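3.2 Trip length and group size

The survey covered guided sea kayaking trips run from two bases, Fusley and Drokmont, over a single summer. Of the 718 people who booked, 318 returned the full questionnaire. Trips lasted between two and seven nights. Guests filled in the first part on the evening before launching and the second part at base camp once the boats had been put away.

Longer trips were rated more highly at both bases, but the gap was smaller than earlier work on paying guests had led us to expect. Ryu, who led the interviews at Drokmont, noted that guests on two-night trips often spoke of the weather first and the paddling second. Guests on trips of five nights or more spoke mostly about the other people in the group. Several named the evening meal as the part of the day they would remember, even where the food itself had been plain.

Group size mattered more than we had planned for. In groups of six or fewer, guests tended to paddle with a different partner each day. In larger groups they settled into pairs by the second morning and stayed in them — a pattern the guides knew well and mostly left alone. 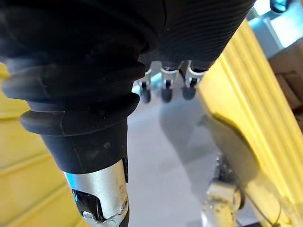 3.3 Choice of route

Two routes were open to guests from Fusley. The Bivness route follows the sheltered shore and has landing places at short intervals. The Fakhoury route crosses open water on its first day and is closed when the wind is too strong. Guests were asked to state a first choice when booking, and 140 of those who answered had booked from Fusley. Of these, 100 chose Bivness.

Past experience did not explain the choice well. Some guests who had paddled for years picked the sheltered route so that they could travel with children or an older parent. Some beginners picked the crossing after reading the trip notes, which gave it a longer entry and mentioned seals. We did not test whether shorter notes would have changed this.

Guests moved from one route to the other because of wind were asked how they felt about the change. Most said they had been told early enough and did not mind. The few complaints were about kit, as dry bags packed for one route had to be packed again for the other. 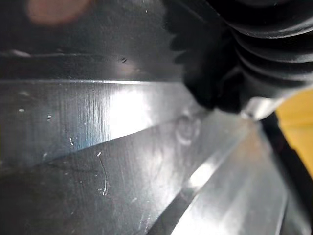
Figure 2. Close view of a ribbed black rubber finger with a pale silvery fitting.

Answers from the two routes were pooled for the analysis of guide contact in the next section, where the base is kept as a separate term.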